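Vivembridge Shared Office
Minutes of the Room and Shelves Meeting, 30/01/2022

Chair and notes: Nafula Mabula
Also present: the two people from Zercombe, the Orozco desk, and most of Rota, with a few coming in late from a call (welcome all the same!)

1. Opening

Nafula thanked everyone for giving up the end of their lunch, and for bringing chairs in from the big table so that people didn't have to lean on the window sills like last time. The notes of the July meeting were taken as read, apart from one correction from Zercombe, who would like it written down that they did return the step stool and that it had been behind the door all along. Nafula apologized and said she should have looked there first.

2. The white furniture

Most of our time went on this, and it was a good-natured talk even if we wandered a bit. Everyone agrees that the white pieces have served us well and that they make the office feel lighter than the old brown ones did. They do show every mark, though. Orozco had gone round beforehand with a damp cloth and a lot of patience, and told us that a good many of the smudges come off with plain warm water, while the gray, scratchy sort of mark wants something stronger and may simply have to be lived with. 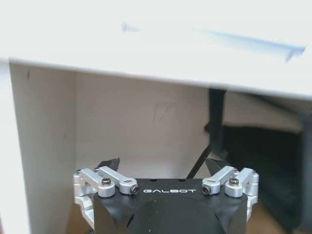 Page last changed: 30 minutes after close of meeting, by N. Mabula

There is a faint patch of gray scribble on the back wall of the open space under the white top, and a small dark smudge high up on the side panel at the left. Rota asked whether a soft eraser might be kinder than a spray, and it was felt that this was worth a try on a small patch before anybody gets carried away. The thin bluish line on the top itself was talked over too. Opinion was split between ink and some sort of tape leftover, and we left it there.

The question of the black strap hanging down under the top was raised by Zercombe. No one wanted to say it should be cut or pulled out without knowing what it belongs to, so please leave it alone for now. Nafula will ask around and report back.

Repainting was brought up and fairly quickly put down again. The quote we had was for 877, touch-up only, and with 390 left in the furniture pot it is out of reach this year. A tin of white touch-up paint and two small brushes would come to 176 and that was agreed, with thanks to Rota for offering to pick them up on the way in.

3. The bookshelf

A much happier subject. The bookshelf has been a real pleasure to several of us, and Orozco said some very nice things about finding a book there on a slow afternoon and reading it right through to the last chapter. The wish was for more books and for a little order, as there is plenty of empty space to the right of the ones we have.

After some back and forth (there was a strong case made for sorting by color, and an equally strong one against it), we settled on keeping the books upright and together at the left, with new ones added at the right-hand end. Anyone who would like to give a book may simply put it there. If you borrow one, leave a slip with your name in the gap so the next person knows whom to ask.

Drinks were the other point.

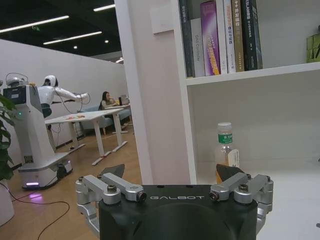
We don't want to be strict about it, and people do need somewhere to set a bottle down while they are looking for a page, but the feeling of the meeting was that the lower compartment is the place for it and the book shelf above is not. Caps on, please, and take it with you at the end of the day. Zercombe asked if the same went for coffee and the answer was a friendly no: coffee stays at the tables.

4. Tidying turns

The turns will carry on as before, one group at a time, in the order Rota, Orozco, Zercombe. A turn means wiping the shelf tops, straightening the books, and putting back anything that has strayed. Nafula will pin the list by the door again. It would be lovely if it could stay up for longer than it did last time.

5. Anything else

Rota asked for a second cloth and a bucket that doesn't leak. Agreed.

Orozco wondered about a plant. We all liked the idea and then spent 7 minutes on who would water it, so it is held over to the next meeting.

Actions
Nafula: ask about the black strap; pin up the list; buy cloth and bucket
Rota: touch-up paint and brushes
Orozco: try the eraser on a small patch
Zercombe: slips of paper and a pencil for the bookshelf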